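Notice to the Residents of Ukard House

The Residence Office records that Room 58 was inspected in January at 10 in the morning. The outgoing tenant had left one hair dryer, black, on the oval table.
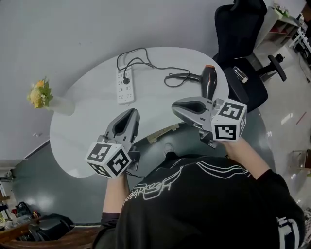 Room 58, the table and the hair dryer.

The tenant's letter asked that the flowers remain for whoever came next. The Office has no form for flowers. After some delay, they were entered under Furnishings, between the vase and the power strip.

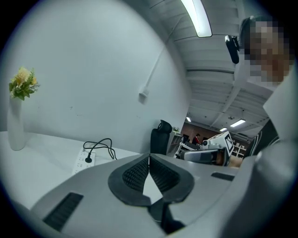
Room 58, flowers and power strip.

The room is available. Inquiries may be left at the Drekum Street desk.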